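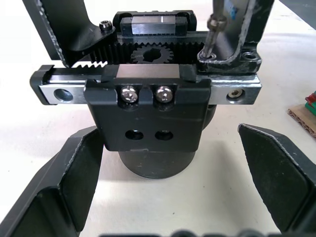
J'ai recommencé à jouer de l'accordéon diatonique en septembre, après une pause que je préfère ne pas calculer, et je ne pense plus qu'à ça. Le matin en faisant le café, dans le tram, au bureau pendant les réunions (pardon aux collègues qui me lisent). J'avais gardé de mes années de lycée l'idée que c'était une affaire de doigts, de boutons, de vitesse. Eh bien non, ou si peu ! Tout est dans le soufflet. Mon professeur, Pichit Inthanon, me répète qu'il doit s'ouvrir bien droit : une seule direction, pas de balancement, et on sait où la course s'arrête. Moi, j'ouvrais en éventail, je tirais vers le bas, je remontais l'épaule. Forcément, le son tremblait.

Depuis, je travaille ça tous les soirs. Une seule note, un sol tout bête, tiré puis poussé, le plus lentement possible, en essayant de garder la même force du début à la fin. C'est ingrat les deux premières minutes, et ensuite c'est passionnant, on entend des choses ! L'anche qui met un rien de temps à parler quand on est trop timide, la note qui baisse un peu dans les graves quand on force, le petit souffle d'air au moment où l'on change de sens. Je pourrais y passer la soirée. Mes voisins du dessus aussi, mais eux n'ont pas choisi.

L'instrument, parlons-en, parce qu'on me l'a demandé dans les commentaires. C'est un Nogueira d'occasion, en sol/do, deux rangées, huit basses, acheté à un monsieur de Lovov qui passait au chromatique et qui l'avait entretenu comme une voiture de collection. Les basses sont rondes, la main droite est vive sans être criarde, et il pèse juste ce qu'il faut pour qu'on le sente sur la cuisse. Seul défaut, la bretelle d'origine, trop large pour moi, que j'ai remplacée par une plus étroite en cuir souple. Réglez vos bretelles, vraiment ! J'ai perdu des semaines à me battre contre un accordéon qui glissait alors qu'il fallait juste raccourcir d'un cran du côté gauche.

Côté répertoire, je suis sur une scottish de Zudiddale que Pichit m'a apprise à l'oreille, phrase par phrase, sans partition. Au début j'ai protesté (j'aime mes feuilles, mes doigtés au crayon, mes petites flèches pour tiré et poussé). Et puis au bout de trois séances la mélodie était là, entière, et elle n'est plus repartie. La partie A est toute simple, elle tourne sur la rangée intérieure. La B, par contre, croise sans arrêt d'une rangée à l'autre, avec un passage où il faut tenir le poussé sur presque deux mesures, et là on comprend très vite à quoi servait l'exercice du sol. Si on a mal géré son air, on arrive au bout du soufflet en plein milieu de la phrase, les plis collés, comme un plongeur qui a oublié de respirer.

Ah, le bouton d'air ! Je ne m'en servais jamais. Je croyais que c'était pour refermer l'instrument proprement avant de le ranger. Il faut au contraire l'effleurer tout le temps avec le pouce, en jouant, pour reprendre un peu de réserve dans le sens où l'on en manque. J'en suis encore au stade où ça s'entend, un gros « pchhh » qui couvre la deuxième basse, mais certains soirs ça passe presque inaperçu et je suis d'une fierté ridicule.

Le mois dernier, je suis allé au bal de Hedness, pour écouter seulement, c'est ce que j'avais dit. J'avais quand même mis l'accordéon dans le coffre. Vers la fin, quand les musiciens ont ouvert la scène, Pichit m'a fait signe et j'ai joué la scottish avec deux violons et une cornemuse. Beaucoup trop vite, évidemment, et j'ai raté la reprise de la B au deuxième tour. Les danseurs ont continué, les violons aussi, j'ai rattrapé le train à la mesure suivante. Quel bonheur !

Pour la suite, je voudrais apprendre une mazurka, une lente, avec de la place entre les notes. Si vous en avez une à me conseiller qui tombe bien en sol/do, laissez-moi le titre sous ce billet, je les écouterai toutes.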